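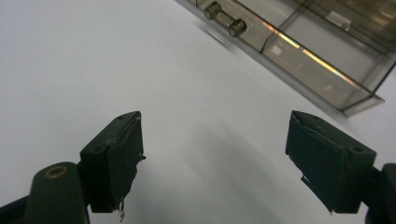 # Istholm Bench Top, White

The Istholm is a replacement worktop for benches and tables in workrooms, school laboratories and packing areas. It is supplied by Zarkik in a single colour, plain white, with a smooth face and no printed pattern or grid. Small items placed on it are easy to find, and marks show early enough to be wiped away before they set.

Transparent acrylic boxes of the kind set out on the white surface are sold separately under the Brirkico name. Customers wishing to store parts at the bench are advised to order tops and boxes together, as the two ranges are dispatched from the same store.

## Ordering details

| Item | Detail |
|---|---|
| Range | Istholm |
| Finish | Plain white, smooth |
| Standard order | 1 to 5 tops |
| Delivery | Within 31 days of a confirmed order |
| Guarantee | 2 years |
| Order code | Ra 1,000 |

## Fitting

The existing top must be removed and the bench frame checked for level before fitting. Two people are required to lift the new top into place. Fixings are included in the carton. The protective sheet should remain on the surface until all screws have been tightened.

## Care

- Wipe with a soft cloth and warm soapy water.
- Do not use wire wool or scouring powder.
- Place a mat beneath hot vessels.
- Lift boxes and tools when moving them across the surface.

Light scratches are treated as normal wear and are not covered by the guarantee. Lifting or splitting of the surface should be reported to Zarkik in writing, quoting the order code and the date of delivery.

Tops cut to a customer's own measurements cannot be returned. Standard tops may be returned unused in their original carton, with carriage paid by the customer.

Page revised 2020-09-26.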